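Grasp scores, retries and the number on the slide

Notes on the Claltine 7 planner, from the tooling column of the May newsletter

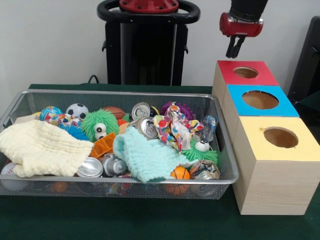

What changed in this release

Claltine 7 replaces the old two-stage picker with a single module that takes a depth image, proposes grasps, scores them and hands the best one straight to the motion planner. The release notes call this "unified." We have been running it against a mixed basket of balls, cloth and crushed cans, with three boxes to drop into, and after 400 picks I would call it tidier. Whether it is better depends on which log you read.

The old version kept proposal and scoring apart. You could save the full list of candidates, look at it over lunch, and see that the grasp you wanted had been in there at rank 20 the whole time. Now the list is trimmed inside the module and you get the winner plus a confidence value. There is a debug flag that brings the rest back. It slows planning enough that most people will turn it on once and then forget it exists.

The success rate

Todorova, the group behind the planner, reports success per object. If the item ends up in the box, that is a success, however many tries it took. We count per attempt. Out of our 400 attempts, 146 ended with the fingers closed on nothing, or on something that dropped out before the arm had cleared the rim. Almost every item did get out of the basket in the end, so by the per-object rule our run looks terrific and by ours it looks like a planner that misses more than a third of the time.

Both figures are correct. I only object to one of them appearing on a slide with no mention of retries. A line that has to keep pace with a conveyor cares a great deal about the second try, and a demo with a patient audience doesn't care at all.

If you are comparing versions yourself, turn the retry counter on before you start. It is off by default, and you can't rebuild it from the standard log afterward. We found that out the slow way and threw away a morning of picks.

Cloth

The scorer still thinks like something raised on boxes and bottles. It looks for two opposing surfaces that the fingers can close on, and with a ball it finds them quickly. A loosely folded cloth hanging over the rim of a basket has plenty of edges and folds, and the scorer is happy to call any of them a surface. Confidence values on cloth were as high as on the balls. The results were not.

What helps is pinching a ridge from straight above and lifting slowly. The planner can do this if you set the approach to vertical only and cut the lift speed, but those settings apply to the whole run. There is no way to say "slow for fabric, normal for everything else" unless you write your own class labels and pass them in, at which point you are doing a fair piece of the planner's job for it.

One more complaint under this heading. When a cloth lies partly on top of a ball, the segmentation likes to merge the two into one object with a generous round shape. The grasp then goes for the middle of that shape and picks whatever happens to be there. The log records the attempt under a single object number, so a pick that brings up the cloth and leaves the ball is marked as a success and the ball is taken off the list. The next scan has to rediscover it. If your scan interval is long, the run ends early with the planner quite sure it has finished.

Spiky balls and shiny cans

I expected the soft balls with bristles to be the worst case for depth, and they were middling. The surface comes back fuzzy, the scorer places the grasp a bit too high, and the soft material seems forgiving enough that it often works anyway. I would not read much into that. A hard object with the same depth error would have been a miss.

Cans are the real trouble. Crushed aluminum gives you holes in the depth image exactly where the dents are, and the new module fills holes by smoothing across them. The filled surface looks lovely in the viewer. It is also made up. The old version left the holes alone and refused to plan into them, so it skipped cans more often but missed them less. There is a setting for this, named "fill_policy," and we went back to "none" for the second half of our run. I would suggest the same to anyone with metal or clear plastic in the mix.

Mesh baskets deserve a word here too. A ball seen through fine mesh is a perfectly good ball to the segmentation, and it will propose a grasp from the side, straight through the wall. The collision check caught every one of these in our run, which is to its credit, but the planner then spends its time budget on candidates it can never use. Draw the basket walls in as solid in the workspace file. It takes a few minutes and planning gets noticeably quicker.

Placing

The release notes spend one paragraph on placing, and it shows. Drop targets are still fixed poses. You teach a point above each box and the arm goes there, opens, and leaves. Nothing checks that the item fits the opening. For a ball and a round hole cut with room to spare, fine. For a long strip of knitted cloth, the fingers open and the planner logs a placement without a second look.

Arkine's competing package takes an image after release and compares it with the one before. Their check is crude and it costs time on each pick, but I trust a crude check more than a timestamp. The Todorova road map lists "place verification" under later, as it did for the previous version.

Should you upgrade?

If your bins hold rigid objects with dull surfaces, go ahead. The single module is easier to install and the configuration file is half the length it used to be. Anyone sorting fabric or scrap should keep the old version on a second machine and run both for a while.

We are holding at the old version for the Erkeck cell until the per-class speed setting turns up. Readers with their own retry counts on version 7, good or bad, are welcome to send them in. Please include the fill policy and the scan interval, and say whether a success means one try.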